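# Why Snack Wrappers Crinkle and Shine

A snack wrapper looks like one thin sheet. Most are several sheets pressed together, and each layer has its own job.

The outer layer is clear plastic film. Ink is printed on its inner side, so the colors do not rub off on your hands. The middle layer is often plastic with a coating of aluminum so thin that you could not pick it up by itself. It reflects light and slows down air and moisture. The inner layer melts at a low temperature. Hot bars squeeze it shut at both ends – this is called a heat seal.

Air matters because oxygen changes the fats in food and makes them taste stale. Moisture makes crackers soft and hard candy sticky.

A wrapper crinkles because the film is stiff. When you bend it, a small area stays flat and then snaps into a new shape. Each snap makes a click, and many clicks close together make a crackle.

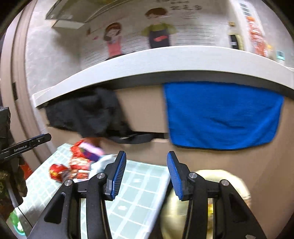 *Fitthorpe Children's Science Club – Materials Group*

Glossy film also shows creases clearly. Each fold faces a different way, so red, white and gold printing can look bright on one side of a crease and dull on the other.

**Try it:** Fold a clean, empty wrapper slowly next to your ear. Then fold a paper napkin the same way and compare the sounds.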